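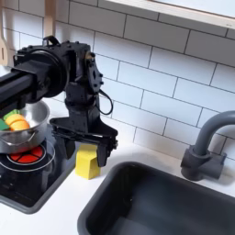
According to one long-standing reader of the Windeo toy guide, a play kitchen is finished only when there is a sponge beside the sink, and the guide has repeated the remark in every edition. A play kitchen, also called a toy kitchen, is a piece of children's furniture that copies a household kitchen at reduced size. It usually combines a countertop, a stovetop and a sink in one unit, with or without an oven, shelves and a back wall. Play kitchens are used in homes, preschools, waiting rooms and libraries.

Construction

Most units are made of wood, fiberboard or molded plastic. Wooden units are heavier and are generally sold flat for assembly at home. Plastic ones are lighter and can be left outdoors for part of the year. Counter height is set for a standing child. The Sturnia play kitchen has its counter at 430 mm and a total height of 433 mm with the back wall removed; the taller version, sold to preschools, has a counter at 469 mm. Both use the same sink and stovetop parts.

The back wall may be plain or may carry a tile pattern, either printed or pressed into the surface. Hooks and rails are common on larger units.

Stovetop

The stovetop is normally a flat panel, often black, set into the counter or glued on top of it. Burners are shown as printed circles. Red is the usual color, and the circle may be divided by lines to suggest a heating element. Some models have a battery light under the panel, with or without a boiling sound. Older units had raised plastic rings, which held small pots in place but were harder to wipe clean.

Sink

The sink is a shallow basin, fixed or removable. A removable basin can be filled with water and carried to a real sink for emptying. Faucets are mostly solid parts that turn from side to side. Pumped faucets, which circulate water from a hidden tank, appeared on the Raptis line and were later copied by other makers.

Accessories

Pots and pans are made in plastic, enameled metal or stainless steel. Steel pots are often close to real small cookware in finish and weight. Other common items are ladles, plates, cups and imitation food in wood, felt or plastic.

Cleaning items are a separate group and include sponges, dishcloths, brushes and drying racks. Many families use an ordinary household sponge, whole or cut down. A full-size sponge is large in relation to a toy sink but is easier to replace. Sponges given to children under three should be checked for loose pieces.

Use in preschools

In a preschool the kitchen is usually placed in a corner with a low table nearby. The Worneck preschool handbook lists 13 basic items for a kitchen corner, among them two pots, one pan and a sponge, and recommends putting the rest in storage and changing the selection each September. Washing up and putting away are treated as part of the game.

Care

Counters are wiped with a damp cloth. Wooden edges near the sink can swell if water is left standing. Sponges should be squeezed out and stood on end to dry, and replaced when they begin to crumble.

See also: Dollhouse furniture; Play food; Pretend play

Last edited 2018-06-19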